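Re: Desk surfaces again (was: what do you keep next to the keyboard)
4th November

The earlier message said:

> I'm redoing the desk in the back room and would like to hear what
> people have settled on for pens. I had a wooden tray from Salgado
> for years and it turned into a junk drawer without a drawer. Paper
> clips, dead batteries, a key to something. I'm also thinking of
> covering the top, as the finish has gone dull where my arm rests.
> Has anyone tried the patterned boards? Do small things get lost on
> them?

I can answer part of this. I gave up on trays in March and went to a plain mesh cup. Mine is the small round one from Vendau, black, and it has held up fine. The mesh lets the dust fall through, so you wipe the desk under it and that's most of the cleaning. The rim on mine is solid and hasn't bent, and I have knocked it off the desk more than once.

The drawback is weight. With two or three pens in it the cup stays put, but if you load it with scissors and a long ruler it will tip. I put a square of felt in the bottom with a few large washers under it, and that took care of it.

On the patterned boards, I think it depends on the color of what you put down. A black pen is easy to find on green marble. A clear plastic ruler is not, and neither is a white eraser if the veining is pale. Both pictures have the same kind of cup and a black pen with gold trim on a green marble pattern, so you can judge the contrast for yourself. 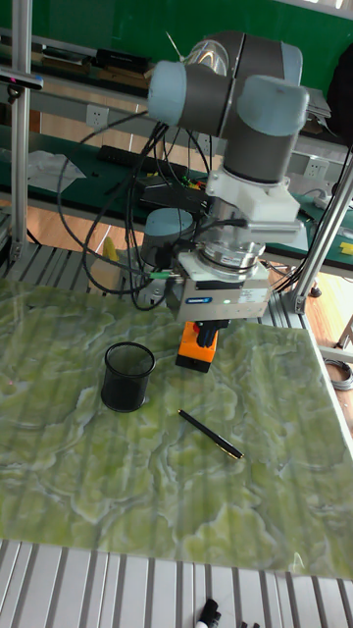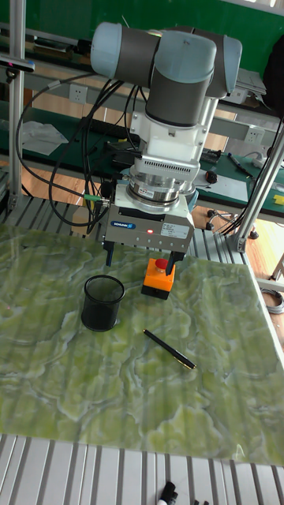 Black mesh cup and black pen on the green marble pattern. The orange box with the red button is in the second one only.

For covering the top, measure twice and buy one size over. My desk is 60 inches wide and the Gorness sheet I ordered was cut a little short, so I have a strip of the old finish showing at the left end. I keep the lamp there and it doesn't bother me much. Clamach sells a board that you can trim at home with a utility knife, but I haven't used it and can't say how clean the edge comes out.

Clean the old top before you lay anything on it. I used dish soap and a damp cloth and let it dry overnight. Crumbs under the sheet will show as bumps and you'll feel every one of them when you write.

As for the batteries and the key, I have a lidded tin on the shelf for those. It gets emptied when the lid won't close.

If anyone has had a patterned top for more than a year, I'd like to know whether the pattern wears where the mouse goes.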